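Un robot que practica antes de trabajar
Material de lectura para segundo ciclo de primaria – Servicio educativo Vilum

Cuando una persona aprende a montar en bicicleta, al principio se cae. Con los robots ocurre algo parecido: también cometen errores mientras aprenden. Un brazo robótico que se equivoca puede golpear una mesa o romper una pieza, y las reparaciones son caras. Por eso muchos robots practican primero dentro de un ordenador.

Vilum ofrece a los centros escolares un programa llamado Otow, con el que los alumnos pueden observar un brazo robótico simulado. Todo lo que aparece en la pantalla está dibujado por el ordenador: el robot, la mesa, el suelo y hasta las sombras.

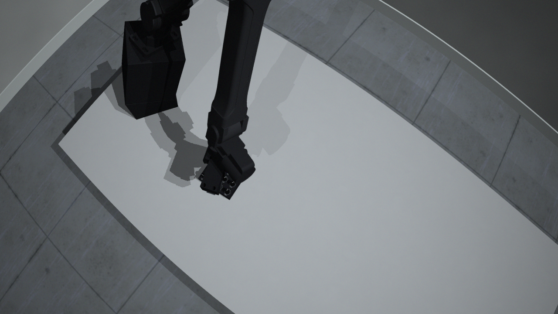 El brazo robótico de Otow sobre la mesa de prácticas.

¿Qué partes tiene un brazo robótico?

Un brazo robótico se parece un poco al nuestro. Tiene piezas largas y rígidas, que los ingenieros llaman eslabones y que hacen el papel de los huesos. Entre un eslabón y otro hay articulaciones, como el codo o la muñeca. En el extremo lleva una pinza, que es su mano. La pinza de este robot es sencilla, pero con dos dedos se pueden hacer muchas cosas: sujetar, empujar, soltar o girar.

¿Qué es una simulación?

Una simulación es una imitación hecha con números. El ordenador calcula dónde está cada pieza, cuánto pesa y qué sucede cuando dos objetos se tocan. Si el robot simulado choca con algo, no se estropea nada – basta con volver a empezar. El cuaderno de actividades propone repetir cada ejercicio cambiando una sola cosa, por ejemplo la velocidad del brazo, y anotar el resultado.

El reto de los mandos

Uno de los ejercicios más difíciles se llama Bakke y utiliza un panel con mandos giratorios. Para una persona, girar un mando es fácil: los dedos notan la forma y saben cuánta fuerza hacer. El robot, en cambio, debe calcularlo todo. Tiene que colocar la pinza en el lugar exacto y con la inclinación adecuada.
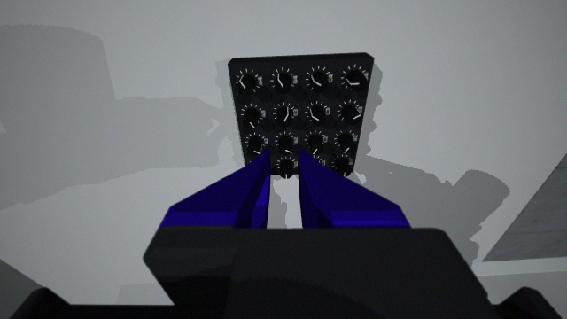 También ha de distinguir un mando de los que tiene al lado. Las rayas blancas son una buena ayuda, pues indican hacia dónde apunta cada uno. Antes de iniciar el ejercicio, el profesorado puede pedir a los alumnos que elijan un mando y expliquen con palabras cómo llegaría la pinza hasta él.

Información para los centros

El programa se entrega con el cuaderno Lomitz, que contiene las fichas del alumnado y una guía docente. Se recomienda trabajar en grupos de tres. La licencia escolar cuesta 1151 euros y tiene una validez de dos cursos. Las solicitudes se presentan en mayo, a través de la secretaría de cada centro.

Texto revisado el 30/08/2023.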